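Fixing a gripper that drops out in the middle of a fold

Last March one of our two hand-held grippers started cutting out halfway through cloth folding. The jaws kept pinching fine, but the recording for that side went flat for a second or two and then came back. Very annoying! I lost 200 takes before I caught it, so please learn from me.

First, open the log and look for gaps on one side only. If both sides drop together, your problem is upstream (the hub, probably) and you can skip the rest of this page.

Next, run a slow fold with a soft knit. Take both top corners, lift, bring them toward you, lay them down. Do it 3 times and watch the live signal while your arms are stretched out as far as they go.
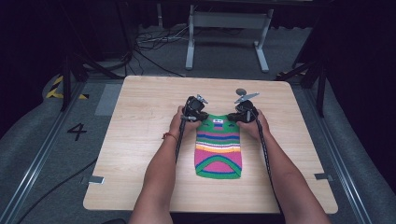 Mine died at full reach every single time. The cable was pulling on the connector, and the little latch inside had worn loose – Carter Bouchard spotted it when I'd already blamed the software for a week.

To fix it, stop the recording and power down before you unplug anything. I didn't, and fried a board. Swap the cable, leave a hand's width of slack at the wrist, and strap it to your forearm so the strap takes the pull.

Then repeat the slow fold. I also reran the old takes through a gap check, and 872 came out clean. The rest I threw away – it hurt.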